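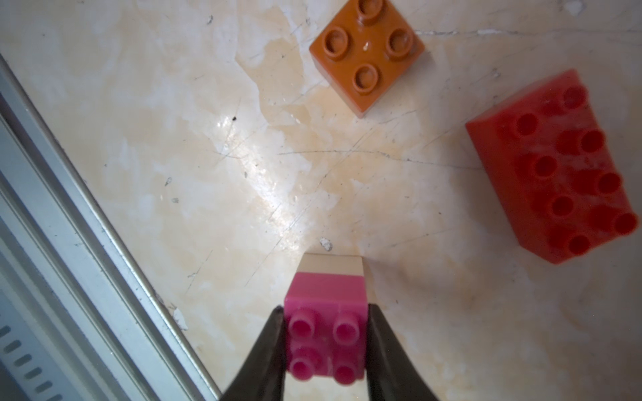

Teaching an Arm to Tidy Up: Final Project Report
Yufang Qin and Roswitha Reinholz
Koltthorpe Robotics Club, 11 April 2020

We wanted a project where the robot had to deal with stuff nobody had measured first. Last year's club project sorted identical plastic tokens, and it was great at it, and then somebody dropped an eraser in the tray and the whole program froze. So our goal this time was one arm, one small pen with walls, and whatever was lying on our desks.

How we started

We began with toy bricks because they are stiff, they have flat parallel sides, and we owned a lot of them. We used both 2x2 and 2x4 bricks. The 2x2 is the friendly one, since any pair of opposite sides works. The 2x4 has to be taken across its short side or the fingers end up sitting on top of the studs (we heard that crunch many times!).

We drove the arm by hand for the first 90 picks and saved every run. Yufang did most of the driving and is now scarily good at it. Roswitha wrote the program that replays the runs and the part that learns from them, which we named Clomik. By the end we had 300 saved picks on bricks alone.

The thing that helped most was slowing down in the last part of the approach. Our early runs came in fast and the finger tips nudged the brick before they closed, so it turned a little and got pinched at the corners. Once we added a short pause above the brick, the grips got much squarer. We also learned to keep away from the metal rail at the edge. A brick lying right against it leaves no space for the second finger, so we taught the arm to drag those bricks inward first. That drag move took us two whole meetings and we are very proud of it.

Moving on to real objects

For part two we put bigger and softer things in the pen: a zippered pencil case, a plush whale, a gray cushion with flowers on it and an orange cylinder.
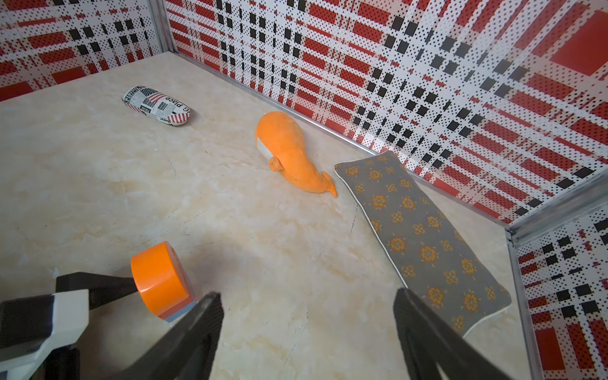

The pencil case was easier than we expected. It is a cylinder, so Clomik only had to find the long direction and grab across it. The whale was the opposite. If you grab it by the middle of the body you get a nice firm hold, but if you go for the tail fin it swings around and the arm loses track of where the rest of it is. We fixed this by marking the tail as a bad place to grab in our saved runs. The cushion is still our hardest object. The fingers can't open wide enough to go across it, so the arm has to pinch an edge and pull up, and the filling slides away from the pinch.

Results

We did 126 test picks on the soft set with nobody touching the controls. The whale and the pencil case did best. Most of the failures were the cushion, and nearly all of those were pinches that took too little fabric. We also had 3 emergency stops, every one of them from the arm getting too close to a wall.

What we would do next

Roswitha wants to try rubber pads on the finger tips. Yufang wants to mix the bricks and the soft things together, which we ran out of time for. We would both like to record more cushion runs from different sides, because most of ours start from the same corner and Clomik has clearly picked up that habit from us.

Our saved runs and notes are on the club computer in the folder called Nishad. Next year's team is welcome to all of it. Please read the notes on the drag move before you change the speed settings.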